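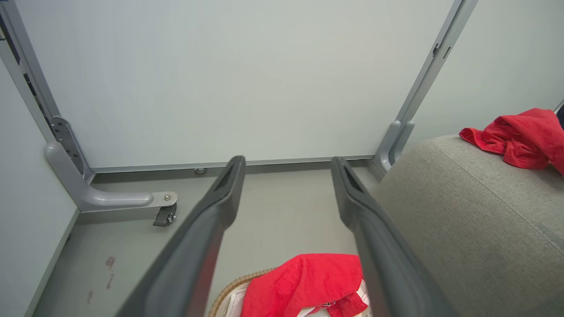
To: Vitwood Tenants' List
Date: July 5, 2022
Subject: Re: Storage of shared furniture and the change to the loan rules

The Facilities Office thanks the tenant organizations that replied to the notice on shared furniture. Several of the replies raised the same points, and the message quoted below covers most of them. It is reproduced with the permission of the sender, and our answers follow.

> We have read the notice sent to the list and have three concerns.
>
> First, the notice says that shared tables and chairs must be returned to the ground floor store by the end of each working day. Our evening classes finish after the store is locked. Under the old rules we could leave the furniture in the corridor outside the Amano Room until morning. Is that no longer allowed?
>
> Second, the new deposit of 50 dollars per booking is a burden for small groups that borrow only a few chairs. We would ask that it be set according to the size of the loan.
>
> Third, the notice does not say who is responsible for damage found after an item has passed through several hands. Last March we were charged for a table that had been used by two other tenants before it was inspected.
>
> We would be grateful for a reply before the summer program begins.
>
> Program Office, Eltach Language School

On the first point, furniture may no longer be left in any corridor, overnight or otherwise. The corridor outside the Amano Room is part of the escape route for the second floor, and the building's fire safety plan requires that it be kept clear at all times. We accept that the locking time of the store does not suit evening users. Tenants with regular evening bookings may therefore keep the borrowed items inside the room they have booked, provided that the items are placed against a wall, that the door can be opened fully, and that the next user of the room has been told. The items should then go back to the store before noon on the following working day. Requests for a standing arrangement of this kind should be sent to the Facilities Office in writing and will be reviewed once a year.

On the second point, the deposit will be changed. Loans of chairs only, for one day or less, will carry no deposit. All other loans will carry the deposit of 50 dollars as announced. Large events in the main hall remain under the separate hall agreement, with its deposit of 500 dollars, and are not affected by this notice. Deposits already paid for chair-only loans will be returned without the need for an application.

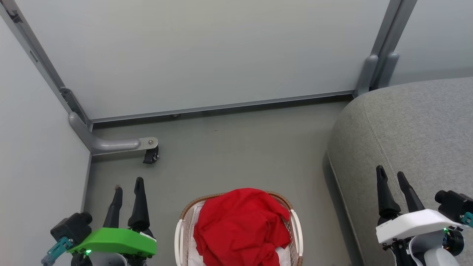
The third point concerns damage, and the office agrees that the present practice is not satisfactory. From the start of the summer program, each item will be inspected when it leaves the store and again when it comes back, and the borrower will be asked to sign the record on both occasions. An item may not be passed directly from one tenant to another. Where damage is found, the last borrower to sign will be contacted first, and no charge will be made until that borrower has had a chance to respond. The inspection will include the parts that are most often overlooked. On any item with a foot bracket and a small caster, such as a metal frame post standing beside a partition wall, the bolt at the end of the bracket and the tread of the wheel will both be checked. Tables will be checked for loose legs and chairs for torn upholstery. Ordinary wear will not be charged to any tenant.

The charge made to Eltach Language School last March has been reviewed under these terms and will be credited to its account.

Two further matters were raised in other replies. Tenants asked whether furniture may be taken to the Vodedach annex. It may, but the loan period there is limited to 3 days, and the borrower must arrange transport. Tenants also asked whether privately owned furniture may be kept in the store. It may not. Any private items now in the store should be collected by their owners, and items that carry no label will be listed on the notice board at the main entrance before any decision is made on their disposal.

The revised loan form replaces all earlier versions. Copies are available at the reception desk, and a completed form must reach the office at least 2 working days before the date of the loan. Forms received later will be accepted only if the items requested are free.

Further comments may be sent to this list or directly to the office. Tenants who reply to the list are asked to keep the subject line unchanged.

Facilities Office
Vitwood Center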